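## Section 3: Setting Up Your Prusen Walking Stroller for the First Time

By now you should have the chassis unfolded and the seat clicked in, and if you skipped ahead to get here, please do go back and finish Section 2 first. It takes only a few minutes and everything below depends on it. In this section we'll adjust the handlebar, set the tires and suspension, check the brake, and then go out for a short first walk so you can fine-tune things before your child ever takes a long ride.

You'll need the hand pump and the small hex key from the accessory pouch. The pouch is the one with the Clinine label sewn inside the flap (they make our fabrics, so you'll see that name on the seat cover and the canopy too).

### 3.1 Handlebar height

1. Stand behind the stroller in the shoes you usually walk in. It sounds fussy, but a thick sole changes things more than you'd think!
2. Press both gray buttons at the handlebar joints at the same time and swing the bar until your elbows are gently bent.
3. Let go of the buttons and rock the bar up and down until you hear a click on each side.
4. If a second person will be pushing, let them try it too and find a height you can both live with.

**Note:** Many parents set the bar too low at first. If your wrists ache after a walk, go up one position and try again.

### 3.2 Tires

The stroller leaves our workshop with the tires only partly filled, so they'll feel soft when you first roll it across the floor. That is normal.

1. Unscrew the valve cap and put it somewhere it won't roll away - the cup holder is a good spot.
2. Push the pump head straight onto the valve and flip the lever.
3. Pump until the pressure falls inside the range printed on the side of the tire.
4. Flip the lever back, pull the pump head away in one quick motion, and replace the cap.
5. Do the same for the other wheels, then press each tire with your thumb. The two rear tires should feel alike.

**Caution:** Never use a gas station air line. It fills a small tire far too quickly and can burst the tube.

### 3.3 Suspension

Each rear wheel has a Royer spring unit with a round dial on top. Turn both dials to the same number, always, or the stroller will lean and pull to one side.

- **Setting 1** is the softest and suits a light child on bumpy ground.
- **Setting 2** is where we suggest you start. It's a nice middle ground for sidewalks, park paths and the occasional patch of gravel.
- **Setting 3** is the firmest. Use it for a heavier child, or when the basket underneath is loaded with groceries.

### 3.4 Choosing a place for the first walk

Block paving makes a lovely test surface. The joints give the wheels a little something to work against, so you can feel right away whether the springs are too stiff, and a wide path gives you all the room you need for turning. Pick a quiet time of day if you can, and bring the hex key along in your pocket. 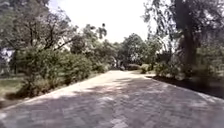
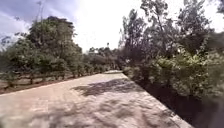
Paved paths with a mix of sun and shade. 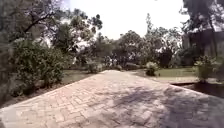
### 3.5 The first walk

Do this with an empty seat. A bag of flour or a couple of heavy books, strapped in with the harness, will stand in nicely for a passenger.

1. Lock the front wheel straight by pushing the red tab down. Walk forward at your normal pace with a light hold on the bar, and keep both hands on it.
2. Notice whether the stroller tracks straight. If it drifts left or right on level ground, stop, put the brake on and go to 3.6.
3. Lift the red tab so the front wheel can swivel, and make a few wide turns in each direction.
4. Stop and press the brake pedal all the way down. Push gently on the handlebar. The rear wheels should not turn at all.
5. Release the brake with the top of your foot and walk on a little farther, listening for rattles. A faint hum from new tires is fine and fades as they wear in.

**Caution:** Always use the wrist strap on a slope, even a mild one, and even when you're sure you have a good grip.

### 3.6 If it pulls to one side

First check the two suspension dials, which are the usual cause. If they match, compare the rear tires again and top up the softer one. Still drifting? Then the front wheel needs a small adjustment:

1. Put the brake on and kneel beside the front fork.
2. Loosen the bolt on the side with the hex key, half a turn and no more.
3. Turn the little knurled knob one click in the opposite direction from the drift. If the stroller pulls left, turn it right.
4. Tighten the bolt until it is snug, and walk a short stretch with the wheel locked straight.
5. Repeat if you need to, one click at a time. Please be patient with this part - it's easy to overshoot and end up chasing it back and forth.

### 3.7 Canopy

The canopy has three positions and a fold-out visor at the front. Pull it forward from the middle, where the Brollovari badge is stitched, and it will open evenly. Pulling from one corner strains the ribs. The mesh window on top lets you peek at your child and lets warm air out, so leave its flap rolled up on mild days.

**Caution:** Don't drape a blanket over the canopy for extra shade. Heat builds up underneath very quickly, even when the day feels comfortable to you.

Once you're happy with the ride, wipe the wheels with a dry cloth, put the hex key back in its pouch, and turn to Section 4 to fit the harness to your child.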